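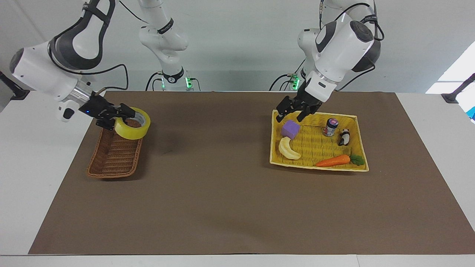 Packaging and Shipping for Small Sellers
Handout 4: What the box has to survive
Instructor: Pirjo Manninen

Last time we covered labels. Several of you handed in labels addressed to yourselves, which is one way to keep shipping costs down. Corrected versions are due with the homework at the end of this sheet.

Dimensional weight

Carriers charge for the space a parcel takes up as well as for what it weighs. They work out both numbers and bill you for the bigger one. Multiply length by width by height, divide by the carrier's divisor, and round up. The divisor is in the rate guide, in small type, near the back, where carriers keep things they are proud of.

Measure the outside of the box. Measure it after it is packed, at the fattest point. A box that bulges in the middle is billed as though it bulged everywhere.

The Ayaaba case

Ayaaba sold tea glasses by mail, packed in a very handsome gift box. In June they shipped 1000 sets and 28 came back broken. The owner's first idea was a larger FRAGILE sticker. The second was two FRAGILE stickers. The third was an outer carton with padding on all six sides, and we will spend most of the class on that one.

Questions we'll talk through:
Who pays for a broken set if the seller has no insurance?
What does a bigger carton do to the dimensional weight?
At what price per set does the extra carton stop making sense?

Please read the case beforehand. It is 2 pages long and one of them is mostly a map.

Tape

Plastic packing tape wants a clean, dry carton. Run it along the center seam and over each end by a couple of inches, then tape across both end seams, top and bottom, so it makes an H. Masking tape is for painters. Duct tape lets go of cardboard sooner than you'd expect from its reputation.

Old cartons are fine if the corners are still stiff. Cover or remove every old barcode. A student parcel once went to Dasamard's returns desk and back again because of one, and it was better traveled than I am.

Void fill

Close the box and shake it. If you hear anything, open it and add more. Crumpled paper works well as long as you crumple it properly; a flat sheet laid politely on top does nothing.

Homework, due Dec 11, 2018

Read chapter 5, skipping the section on pallets.
Work out the dimensional weight for the three Plarent cartons on the worksheet. Show the arithmetic.
Bring one packed box, any size, no liquids. We will be dropping them.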